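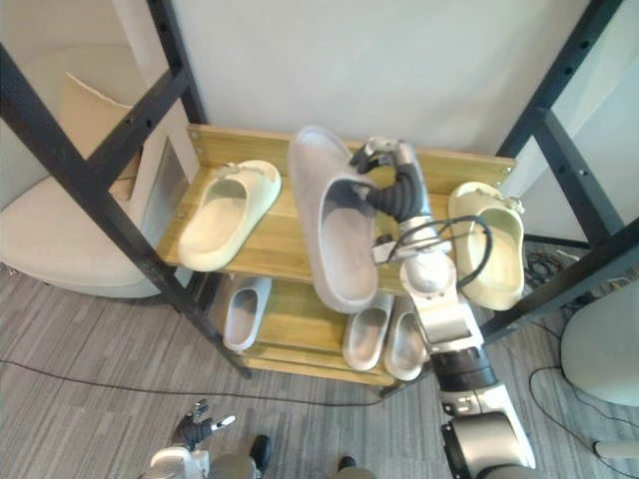

Simin Soltani wrote back on the draft of this section to ask why the grasp planner needs the shelf heights typed in by hand when the head camera can see the shelves perfectly well. Fair question! The camera does find the boards, but the depth reading wanders along the thin front edge, and Hiris would much rather trust a tape measure. So please do the measuring. It takes a minute and saves a lot of bumping.

4.2 Teaching Hiris your rack

I'm assuming you've done 4.1 and both arms have been homed. If the status bar in Lemness is still amber, go back and sort that out first - nothing in here will save properly until it's green.

1. Open Lemness and pick Scenes, then New, then Shelving. Give it a name you'll recognise later (mine are all called "rack" and I regret it daily).

2. Type in the height of each shelf above the floor, in millimetres. On my rack the lower one is 185 and the upper one is 520. Measure to the top face of the board, please, and leave the lip out of it.

3. Press Find uprights. Two purple lines should settle over the metal posts. The rows of small holes can throw the edge finder off, so if a line jitters, drag it by its middle and press Pin.

4. Press Find items. Each slide should get its own outline. Grey ones standing side by side sometimes get lumped together as one very wide shoe, and when I see that I click the outline and choose Split.

Note: pale slides against a white wall are the hardest case for the default settings. I push Contrast up to 47 and leave it there.

5. Click the slide you want and choose a grasp. Strap is the default and copes with most things. Heel is slower to plan but keeps the fingers out of the foot opening, and I like it for the big soft ones.

6. Press Preview and watch the ghost arm go through the whole move. Keep an eye on the cable loop on the outside of the forearm, as the planner treats it as a fat tube and will turn down paths that look fine to you and me.

Caution: Preview doesn't know about anything you've moved after step 4. If you nudge a shoe, run Find items again before you press Go. And keep your hands off the rack while either arm is live, even the one that's only waiting its turn.

7. Press Go. The arm lifts the slide, holds it upright in front of the shelves and pauses for 3 seconds so the hold check can run. You can make the pause longer under Timing, but don't set it to zero or the check gets skipped without a word of warning.

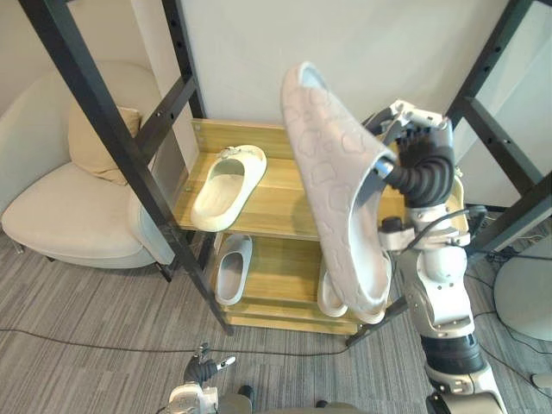 8. Look at the hold score in the right-hand panel. Green means carry on. Amber means press Regrasp, which puts the slide back and has another go from a slightly different angle. If you get amber again, swap Strap for Heel (or the other way round) and preview it afresh.

9. Press Save scene. Lemness keeps the shelf heights, the pinned lines and your choice of grasp, but it throws the outlines away, so you'll need to run Find items each time you load it.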